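3.2 What we asked people to sort, and what they did with it

I should say at the start of this section that I never meant to write about vegetables. The project began as a study of how people in small towns talk about food they didn't grow up with, and I had a perfectly good interview guide for it (four pages, far too long, as my co-workers at Clornari kept telling me). But in the first few interviews in Hesel I kept running into the same trouble. I'd ask someone what counted as a vegetable in their kitchen, and they'd give me the answer they thought I wanted, something they half remembered from school. Then they'd offer me a cup of tea and tell me a completely different story while the kettle boiled! So I threw out most of the guide and went over to a sorting task, and that's the part of the study I want to describe now.

The task is an old one and I take no credit for it. You give someone a pile of cards with food names on them, you ask them to put together the ones that belong together, and you keep your mouth shut. That last bit is harder than it sounds. In the pilot I caught myself nodding whenever somebody put peppers with tomatoes, and I had to do those sessions again with a colleague in my chair.

We used 15 cards in Hesel and 17 in Skerkodel, the two extra being local names for a kind of turnip and a kind of greens that people in Hesel had never heard of. Altogether 186 people sat down and sorted for us. Everyone got the cards in a shuffled order, and everyone was told they could make as many piles as they liked, including piles of one. Quite a few people asked whether they could put a card in two piles at once. I said no at first, then changed my mind in October, and the sessions before and after that change are kept apart in the tables.

The pepper card gave us the most to talk about, so I'll stay with it for a while.
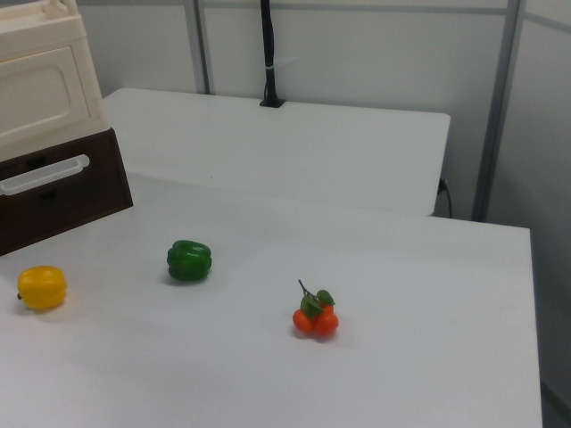 Figure 4. Play produce on a white tabletop, with a yellow bell pepper at the left.

In English the word is a mess. It does for the stuff you grind over your eggs, for the hot little things that make your nose run, and for the big sweet ones that don't do either. Our older sorters in Skerkodel mostly put the pepper card with salt and mustard, and when we asked them afterwards what they'd had in mind, they said the grinder. Younger ones put it with onion and courgette. I'd expected some of that, but I hadn't expected how cross people got when I told them the other reading existed. One woman took her card back, looked at it for a long time and tore up her record sheet (I gave her a new one, and her second sort is the one we used).

Adding a colour to the card settled things almost completely. With "yellow pepper" written on it, the card left the salt pile and never went back. It did bring a smaller puzzle with it, because a fair few sorters now wanted it next to lemon and sweetcorn, and told us quite happily that yellow things go together. I don't think they were being lazy. If you're asked what belongs together and nobody says belongs how, colour is as fair an answer as any, and we've scored it as its own kind of pile.

Cabrera, the sorting software we used for the grouping scores, doesn't like piles of that sort. It treats a colour pile and a cooking pile as the same thing as long as the cards match, so we had to go through the spoken reasons by hand and tag each pile ourselves. It was slow, and I'd do it the same way again. Where the two of us doing the tagging disagreed, we left the pile untagged, and those piles are counted in the totals but left out of the comparison between the towns in section 3.3.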